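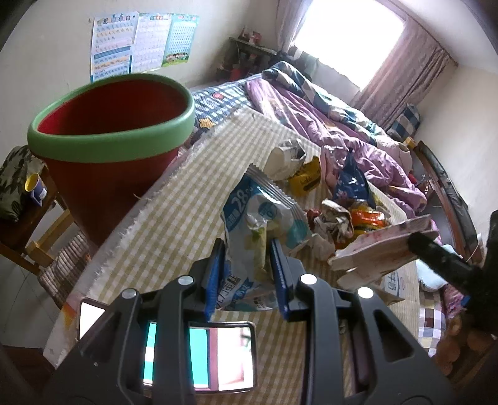 Ronby Hand-Held Gripper Guide · Section 6 · Page 213

## 6. Recording a table-clearing session

Now for the fun part! By this point you've charged both tools, paired them, and run the jaw check in Section 5. This section takes you through a full session of picking up wrappers, cartons and crumpled paper in a real room. The Clasta policy learns from these recordings, and it loves variety, so please record in rooms people live in, with whatever light and furniture they have.

**Before you start**

1. Pick a table with trash already on it, or scatter your own. Mix stiff pieces (torn cartons) with floppy ones (snack wrappers, plastic film, balled-up paper).
2. Put a bucket or bin next to the table, close enough to reach without taking a step.
3. Leave the background alone. Bedding, curtains, posters and chairs can all stay where they are.
4. Open the Restar app on the recording laptop and choose **New session > Two-hand > Clear table**.
5. Hold both tools still over the table until the two status bars turn green. This takes almost 10 seconds.

> **Note:** A bright window in view is fine. The tracker only struggles when the window fills most of the view, or when you swing toward it quickly. If a status bar goes yellow, turn back to the table and wait.

**Recording a pick**

6. Press the left thumb button to start the episode. You'll hear one beep.
7. Bring the open jaws to the wrapper from the near side of the table, with one pad on each side of it.
8. Squeeze the trigger slowly until both pads touch. Crinkly packaging gives a lot before it holds, so keep squeezing a little past first contact.
9. Lift straight up, to a hand's height above the cloth, and pause for one breath. Those pauses matter more than you'd think! In the Kadrić runs (see below) they were where the policy learned to tell a held wrapper from a slipping one.
10. Carry the piece over the bucket and release the trigger all the way.
11. Move on to the next piece without stopping the recording. One episode covers the whole table.

Use the second tool whenever it helps. Steadying a flattened carton with one tool while the other gets a grip on the edge is great data, and so is pushing a piece out of a pile. If you don't need it, keep it near the side of the table with the jaws open.

> **Caution:** Keep fingers behind the trigger guard. The linkages fold inward as the jaws close and there is a pinch point at each pivot.

> **Caution:** Don't pick up phones, glasses, or anything else you'd mind dropping. If a phone is lying on the table, work around it and leave it there. We want the policy to see things that are *not* trash and stay put.

**Ending the episode**

12. When the last piece is in the bucket, bring both tools back over the table and hold them still.
13. Press the left thumb button again. Two beeps mean the file is saved.
14. Tag any drops in Restar with **D**. Keep dropped pieces in the recording, including the second try. Recoveries are gold.

**If something goes wrong**

- *Three quick beeps during a carry:* tracking was lost. Finish the move, hold still, and carry on once the bar is green. Restar splits the file for you.
- *Pads slide off shiny film:* wipe them with a dry cloth and come in lower, where the packaging is bunched up.
- *Wrapper sticks to one pad on release:* open fully, then give the tool a small shake over the bucket. Don't pull it off by hand.
- *Error 607:* the trigger reading and the jaw width don't agree. Stop, go back to Section 5, and redo the jaw check.

**What we've learned so far**

We trained Clasta twice for the Kadrić runs, first on tidy lab tables and then with home recordings mixed in. The second policy was clearly better on soft packaging in rooms it had never seen, and it reached for the right side of a creased wrapper much more often. It still has trouble with flat pieces pressed against a patterned cloth — checks are the hardest — so extra picks of that kind are very welcome.

We don't yet know how much of the gain comes from the rooms and how much from the wrappers themselves. The next round, planned for May, keeps the wrappers the same and changes only the room.

Continue to Section 7, *Checking and uploading your files*.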